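Search this site Enter keywords

Sidasau Handling Practice Project
Progress report to the Mekine Fund, second period
Prepared by Kartini Kwok, Prillham

Purpose of the grant

The grant pays for a written code of practice for recording household tasks with hand-held grippers, and for testing that code in a working lab. The tasks are laundry and bed work. The recordings are used to train mobile robots, so the code covers how operators hold and move the grippers, how garments are set out, and how the floor is kept safe when people and robot bases share it.

Work done this period

Draft 2 of the code went into use in October. It has 6 sections, one more than the draft you saw in the last report. The new section deals with bedding and clothing on a full-size mattress, where operators have to reach further than they do at a table.

We logged 3,337 recordings under Draft 2. Of these, 2,847 passed review on the first check. Most of the rest were held back for missing start and end marks, and Oei is working through them now.
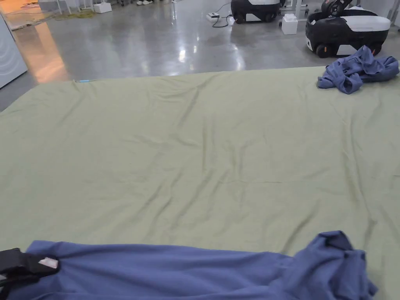
Garment work on the mattress, with robot bases on the floor beyond.

Floor rules

Section 4 was the slowest to agree on. Draft 1 asked for a clear strip between the bed and any robot base but said nothing about power strips and charging cables. Operators walk along the side of the bed while looking at the cloth, and a loose cable is easy to miss. The revised wording asks for cables to be run along one side only and for spare cords to be stored off the floor. We have not met this fully — the outlets are in the wrong places, and moving them is a cost for next period.

Two-gripper work

Section 5 covers tasks where a garment is held by more than one gripper. The rules are short. Take hold of the edge or a gathered fold, keep the fingers in view, and do not pull against the other gripper. Each gripper should carry a readable label so that a fault can be traced to the tool. A separate line asks for phones and controllers to be kept off the work surface unless the task needs them, and we expect to spend more training time on it.
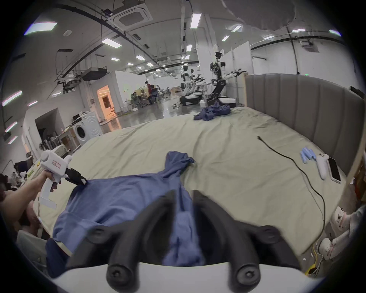 A blue shirt held with two grippers during bed work.

Reviewer agreement

We had 858 recordings checked a second time by another reviewer. Disagreements were mainly over when a grasp starts. Draft 3 will define it as the first moment both fingers touch the cloth.

Next period

Finish the held recordings, issue Draft 3, and price the outlet work. Spending is within budget, and we are not asking for a change to the schedule.

Contact: Sidasau project office, Prillham | Back to top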